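Packed Meals Store, Iltcombe: progress report, 2024-11-09

Work since May has covered the bag stock and the packing table. The store now holds 167 insulated lunch bags, each issued with one lidded plastic container. Zippers and foil linings are checked on return. In this period 18 bags were withdrawn for split linings and 19 for broken zippers.

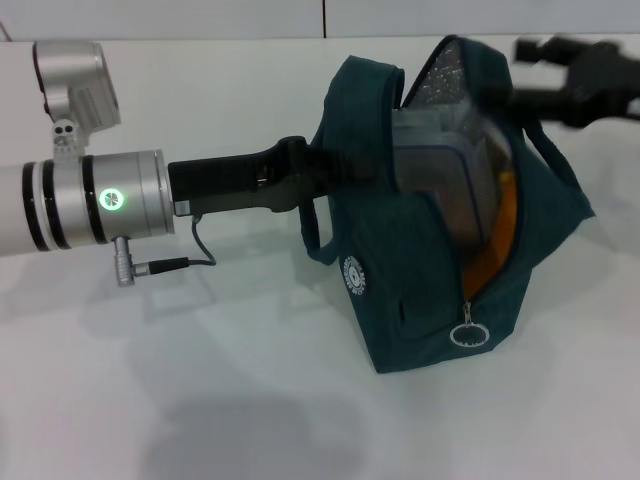
Skenisness asked whether the containers could be washed on site, as the present contract with Arnine adds a day to each return. A quote for a sink and drying rack has been requested from Özkan.

Spending on replacement bags stands at 900 dollars. The remaining shelf labels will be fitted next quarter.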